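## 4. Arranging the stems in the Sarton basket

Before you begin, clear a flat table and wipe it. The set contains artificial stems only, so do not add water to the basket.

1. Take the stems out of the bag one by one. Hold the stem and not the bloom.
2. Open the petals softly with your fingers. They become flat during the transport.
3. Bend every leaf a little outwards, away from the stem.
4. Put the first stems at the back of the basket, and let them lean on the rim.

> **Caution:** The stem has a wire inside. Do not bend it more than two times in the same place.

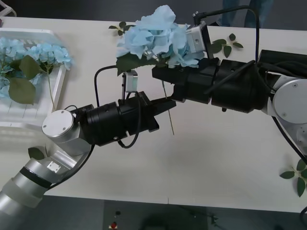 Fill the basket from the back to the front, and turn it after each stem to check the other side. The blooms should stand close together, so the slats do not show empty space behind them. A stem may lean down over the side, like the long pale green one at the right of the white basket, and a broad leaf may hang low in front of the slats. Keep one bloom on the side until the end, and use it for the biggest gap.

5. If a stem is too long, shorten it with a wire cutter. Kitchen scissors will be damaged.
6. Push the last bloom in by its stem, straight down.

**Note:** The light blue colour fades in strong sun. We advise to move the basket away from the window from June.

**Spare parts:** single stem, order no. 294; basket, order no. 986. Write to Wiremu Costigan at the Stirkley shop.

Text revised 8/29/19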